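Otico Recipe Origins, data card
Last edited 28 November 2025

Otico is a set of 3160 short claims about where dishes come from, copied out of cookbooks, menus and food columns. Each row has the dish, the claim, the place it appeared and a grade from us. It started as an argument over who first put cheese in a corn cake and got larger than we planned.

Please don't read the grades as history. "Supported" means we found a printed recipe or menu from within ten years of the claimed date. It doesn't mean the story is true. Restaurants love to say they came up with something, and an old menu only shows that they sold it. Only 163 rows are graded "supported", and I would still argue with a few of those. 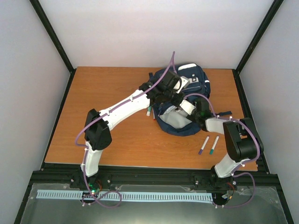
Navy backpack on a wooden tabletop, two robot arms reaching toward it.

Sources. Most rows come from the Denda menu scans and the Borkowska cookbook list. Denda dates its menus by typeface, and I don't trust that any closer than a decade. Borkowska is better, but it repeats itself: 62 rows trace back to one pancake chapter that other writers copied almost word for word. They are marked "copied" and should be dropped before you count anything.

Known problems
Dish spellings were merged by hand, badly in places.
70 rows have no source page. I left them in, graded "unknown".
Baked and fried versions of a dish share one entry – this hurts most with dumplings.

The Ullow scores that shipped with the January release are gone. They rated how likely a story sounded, and a good liar does well on that.

Corrections are welcome if they come with a page number.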